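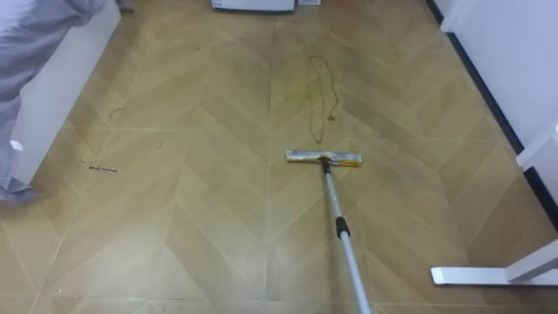

Kirstin Pollock asked whether the Plurkitz bilge pump is worth the extra over the one that came with her boat, and could I please say something about the noise. Yes, and yes, so let me get on with it.

I've had mine in since April, in a tired old bow rider with an inboard that drips a bit more than I'd like. Fitting took an afternoon, most of it spent upside down swearing at the old hose clips. The wiring is three colours and the leaflet gets two of them right (brown is the float switch, whatever page 5 tells you!). I paid 48 pounds from Aguiar, plus a new length of hose.

It shifts water quickly and the strainer pops off with one thumb, so you can clear the muck out without taking the whole thing up. I love that bit. Noise is a low hum — you'll hear it at anchor, but you won't with the engine running.
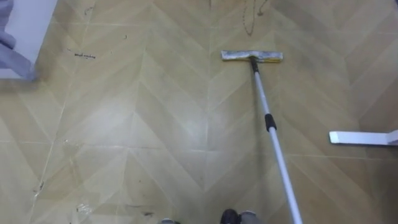 Flat mop on the herringbone floor.

Moans, then. The float switch sticks if you mount it too near the stringer, and the outlet is an odd size, so budget for an adaptor. The cable is mean too, and I had to join mine well above the waterline with heat-shrink.

I did look at the Rutolon 633 first. Nice pump, but it's taller and wouldn't go under my engine tray. If you've got the headroom, measure up and try that one. Otherwise I'd buy the Plurkitz again, and a spare strainer with it.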